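Mar 26, 2024

Third day of the new permits portal at the county, and I have now reset my password 19 times. The old system, Omis, ran on something close to steam, but it did let you log in. Younis built the new one and calls it Ivum. Reda Mansour from their support desk told me my ticket was number 304 and sounded proud of it.
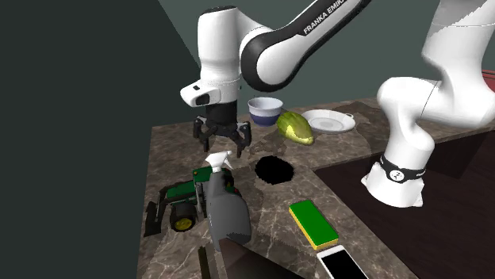
After lunch the vendor registry came back with 33 copies of Gravura, the print shop on the corner, each with a different tax ID. I deleted 20 before it asked me to confirm I was a person. I picked out the traffic lights - wrong, apparently - and got locked out again.

Went home at five. Left the fax machine on, just in case.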